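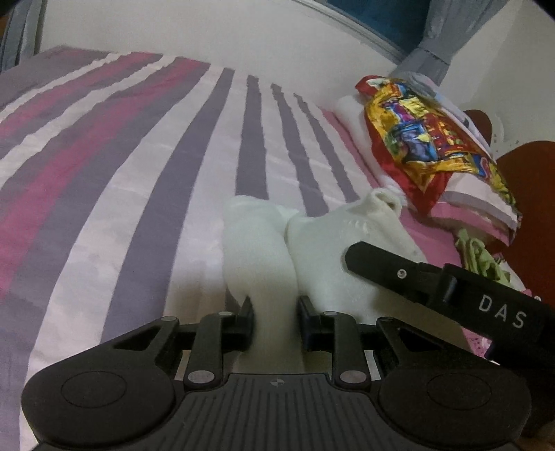
Working on the soft white garment, two grippers to the pile, at one of the homes in our Kerwood group.

News from the laundry project

A good many of you wrote in after the last newsletter to ask how the folding work is coming along, and I'm happy to say there is plenty to tell. We now have 3,760 recorded examples in the Didier collection, every one of them done by a person holding the grippers and handling real clothes on a real bed or table at home. I had hoped to reach that point by summer, and it's only April!

For those who joined us recently, the idea behind Didier is simple enough. We want a learning system that can pick up a garment from a heap, find its edges, and fold it into something you could put in a drawer. Clothes are hard for a machine because they never lie the same way twice, so it needs to see a great many of them being handled by people who already know how. We record the pinch, the lift, the shake, the second try (there is nearly always a second try with sleeves) and the final smoothing.

The Kerwood group has 38 households in it now, and I can't say enough kind things about them. They work on their own beds with their own sheets, striped or flowered or plain, and with whatever came out of the basket that day. Our early examples were all made on the gray table here at Vosteo, and the system got very good at gray tables and not much else. Homes have fixed a lot of that – though soft white things still give it trouble, especially when a fold looks so much like a sleeve that even I have to look again.

A few small requests for anyone recording this month. Please start each garment bunched up, the way it would land if you dropped it. Close the fingers slowly on thick knits, and let the pads meet the cloth from both sides before you lift. If you lose your grip, keep going and pick it up again, as those recoveries are some of the most useful examples we get. And do stop after 50 garments in a sitting, please, even if you feel fine. Wrists get tired before their owners notice.

The next round, which we're calling Bălan, moves on to bedding and towels, and we have room for 5 more households. If you'd like to be one of them, reply to this newsletter or stop by on Saturday, when the office will be open all morning and the coffee will be on.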